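Sand Yard host wanted, part time, Stasevley Play Yard, Troststead

Apply by Jul 10, 2026
17 hours a week, six months, through the end of December
$980 every two weeks
Outdoors until it gets cold, then indoors at Ojo Hall

Hi! I'm Aminu Ugwu and I run Stasevley, the play yard behind the old bus garage on Totska Street. If you live in Troststead and have a kid under nine, you have probably emptied a surprising amount of our sand out of a shoe. I'm looking for somebody to run the sand and water end of the yard with me, and I'd love for that somebody to be you, or your cousin, or the neighbor who always ends up on the ground with the toddlers at a cookout.

Let me tell you what the job is like, and then I'll get to the boring parts (money, hours, paperwork), though I put the money at the top too, since I hate scrolling for it in other people's ads.

What you'd be doing

You open the sand end in the morning, which means pulling the covers off, raking it over, and looking for anything that shouldn't be in there. Mostly that's leaves. Sometimes it's a sandwich. You turn on the pump, check that the channel runs down to the lower pit, and put the toys out where small people can reach them. Then the gate opens and you're on.

Being on is hard to write down. Some mornings a group of five-year-olds will be so deep in a canal project that the best thing you can do is keep the water coming and stay out of the way. Other mornings a little one is at the gate crying into a parent's knee and you've got to find the one thing in the yard that will make them curious enough to let go. I can't give you a script for that. I've been doing this a long time and I still guess wrong.

You'd talk to grown-ups a lot too, more than people expect. Parents want to know if the sand is clean (yes, I'll show you how we look after it), whether their kid can go barefoot (yes, if they want to), and why we don't break up every argument over a bucket. On that last one, I like to give kids a minute. If it's getting physical or somebody's really upset, we step in. Otherwise I'd rather hear how they sort it out, and some of the deals they come up with are wild.

At the end of the session you round up the toys, rinse them, hang them on the fence to drip, and put the covers back. Then you write a few lines in the yard book about how it went. I'm not after an essay! "Long line for the pump, new family with twins, lower pit draining slowly" is a perfect entry.

What it turns into when it gets cold

When the weather goes, we move into the big room at Ojo Hall. It's the same idea with trays instead of pits: dry sand, rice, dried beans, water when the floor situation allows it. The indoor sessions are smaller and louder and, I'll be straight with you, more tiring, because the sound bounces all over that room. They're also where I've seen shy kids really come out of their shells. Something about standing at a tray with two or three other people instead of facing a whole yard.

You'd help me set up the hall in the fall and pack it away again in December. There's lifting in that, and we can split it up however suits us both. If lifting isn't something you can do, tell me, and I'll get other hands in for those days.

Toys, since everybody asks

We keep it simple. Plastic things that pour, scoop, dig, pinch and drag, plus some old kitchen stuff that people drop off. I'm a big fan of funnels. A kid who has discovered a funnel is busy until lunch. Rakes are good for the ones who like patterns, and grabbers are good for everyone, including me, though you do have to keep an eye on hair.

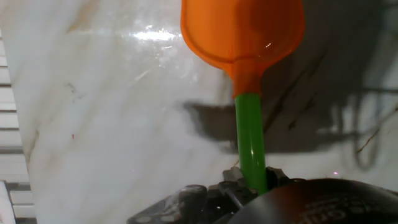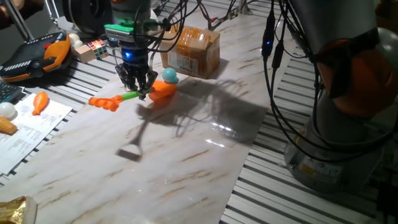
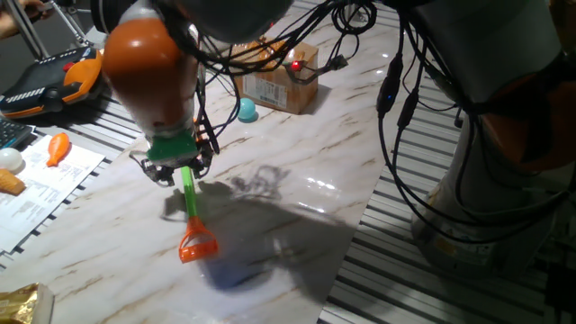
Funnel, rake and grabber, all in orange and green.

Part of your job would be deciding what comes out on a given day and what stays in the shed. I've learned to put out less than I think we need. With a huge pile, things get dumped and walked away from. With a smaller pick, they get used for jobs they were never meant to do, and that's when I get interested. You might see it completely differently, and if you do I want to hear it. There's a small budget for toys and you'd have a real say in it -- I've been buying the same style of bucket for years and I'm a little bored of them.

You'd also be the one who checks for cracks and sharp edges and throws things away. Please be ruthless about that. I'm sentimental and I hang on to things too long.

Who I'm looking for

Somebody who likes kids and can be around them without performing. I don't need a clown (though if you are one, great, bring it). I need someone who can sit on an upturned crate, dig a bit, watch what's going on, and notice the kid at the edge.

You should be okay with weather. We stay open in light rain and those are some of the best sessions, but you will get wet and you will have sand in your lunch.

You should be able to talk with all kinds of families. Troststead is a mixed town and we get grandparents who've been coming forever, folks who moved here last month, babysitters, dads on their day off, foster families, everybody. A second language would be wonderful, whatever it is. So would some signing.

Experience counts, and I don't much mind what kind. Daycare, summer camp, Sunday school, coaching, raising your own, helping raise your sister's. If you've studied early childhood stuff, terrific. If you haven't, you can learn what you need here. You do have to be 18 or older and pass a background check, which I arrange and pay for. You'll also do a first aid class for infants and children before your first solo session. That's paid time.

If you're thinking "I'd be good at that, but I've never had a job like it," please apply anyway. One of the best people who ever worked the sand end came to us from a tire shop.

Hours and money

It's 17 hours a week. Most of that is mornings, with one longer day that runs into the afternoon when the school-age kids come. I set the schedule a month ahead and I try hard to stick to it. If you have classes or another job, let me know which times are off limits and I'll see if we can make the pieces fit. I can't promise, but I've done some pretty creative calendars.

Pay is $980 every two weeks for the whole six months, and it doesn't drop if a storm shuts us down. If we close for the day, you get paid for the day. You'll be a proper employee with taxes taken out, so no chasing me with invoices. You get sick time too, and please use it -- stomach bugs go through a play yard like you wouldn't believe.

I should say clearly that this is a six-month job. I'd love to keep the position going next year and I'm working on it, but I don't have that money yet and I won't pretend I do. If it comes through, whoever has the job gets asked first.

Things that might put you off

The staff bathroom is across the parking lot. The shed door sticks and needs a shoulder. There's almost no shade at the lower pit until the middle of the afternoon, so you'll want a hat with a decent brim. I talk a lot (you may have noticed). The pump squeals when it's first turned on, and I've tried everything, and I've made my peace with it.

Also, you'll be recognized in the grocery store. Kids will yell your name across the cereal aisle. I like it, but I know some people really wouldn't.

How to apply

Send me a letter, an email or a voice message, whichever feels easiest. It can be short. Tell me a bit about yourself, tell me about a time you spent with a child that stuck in your memory, and tell me which mornings you can't do. A resume is fine to include but I won't hold it against you if there isn't one. Please don't pay anybody to polish it up. I want to hear how you talk.

Drop it in the green mailbox at 38 Totska Street, or use the contact form on the Stasevley page and put "sand yard" in the subject line so I don't lose it among the birthday party requests. Voice messages can go to the yard phone, same number as always, it's on the gate.

I'll write back to everyone, including the people I can't hire. After the deadline I'll invite a few folks to come and spend an hour at the sand end during an open session. You'll be paid for the hour. There's no panel and no trick questions, you just join in, and afterward we get a coffee and talk about what you noticed. Wear clothes you don't care about. If you need anything to make that hour work for you (an interpreter, a seat with a back, a different time of day), put it in your note and I'll set it up.

Want to look around first? Come by any morning we're open and ask for me. I'm usually down by the pump with my pants rolled up. You don't need to bring a kid, just sign in at the gate and say you're there about the job.

Aminu
Stasevley Play Yard, Troststead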